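Re: [planddale-kitchen] Coffee grounds and the slow left sink

From: A-yeong Shim
To: Planddale shared kitchen list

Geum-ok Yeom wrote:

> The left sink was draining slowly again in July and Hyun had to come out
> to clear the trap. Same thing as last time, a plug of coffee grounds and
> milk fat. The call-out was 40 dollars plus the part. Can somebody who uses
> the espresso machine every day write down how it should be cleaned up
> after? I drink tea and I don't want to make rules for a thing I don't use.
> Also, is the descaler in the top cupboard ours or did it come with the
> machine?
>
> Geum-ok

I use it most mornings, so I'll have a go. The descaler is ours, from Sovimitz, and there is a second bottle behind the flour.

After you pull a shot, leave the portafilter alone for a minute. The puck comes out in one piece if you let it drain first. Then knock it out against the rubber bar of the knock box. Hit the bar with the rim of the basket and keep the spouts clear of it. If the puck sticks, hit it again. Please don't dig it out over the sink with a spoon, that is where most of the grounds have been coming from.

Wipe the inside of the basket with a paper towel before it gets near the water. The towel goes in the compost with the puck. What's left is a film, and a film rinses off fine.

Rinse over the left sink. The dish rack sits over the right one, and clean plates shouldn't get splashed with coffee. Hold the basket tipped up, run hot water into it, pour it out, and do that again. No soap on the basket on weekdays. I do a proper soak with the cleaning powder on weekends.

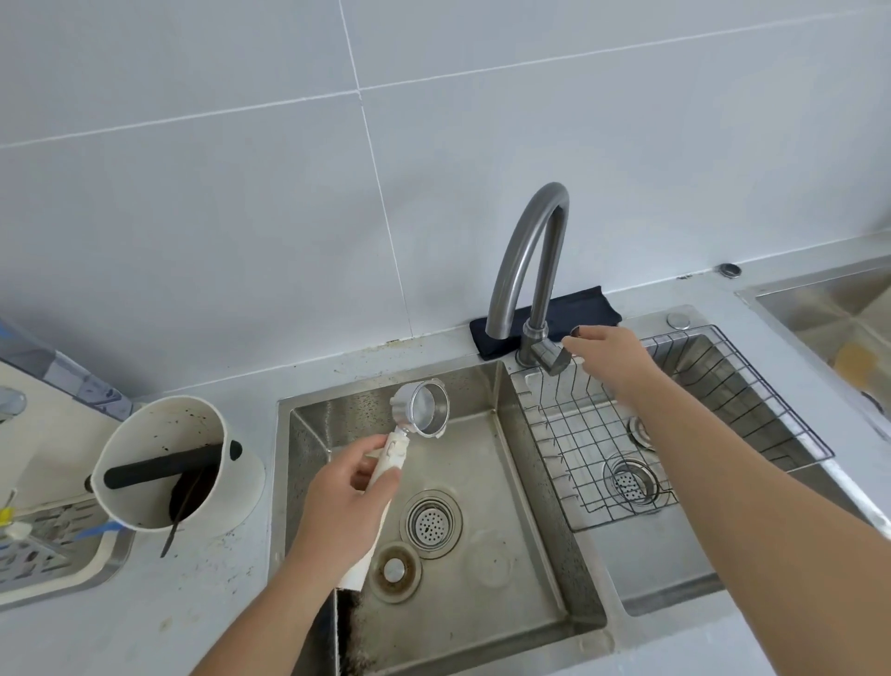
Geum-ok asked me on the phone whether the knock box could be rinsed in the sink too if it was only a little bit full. I'd say no. Tip it into the compost pail first, scrape the corners, and wipe it with a paper towel. Then it can be washed. It holds more than you'd think, and when it's heaped up the grounds fall over the side onto the counter and get brushed into the sink with everything else.

The corner of the left basin nearest the knock box collects grounds that the faucet doesn't reach. Wipe it out with a damp paper towel and throw the towel away. Don't chase it down the drain with water.

I can order a mesh strainer for the left drain from Sikside. They are about 5 dollars. If no one objects I'll get one and put the receipt in the drawer. It will need emptying into the compost every evening, so whoever does the last dishes would have to take that on.

A-yeong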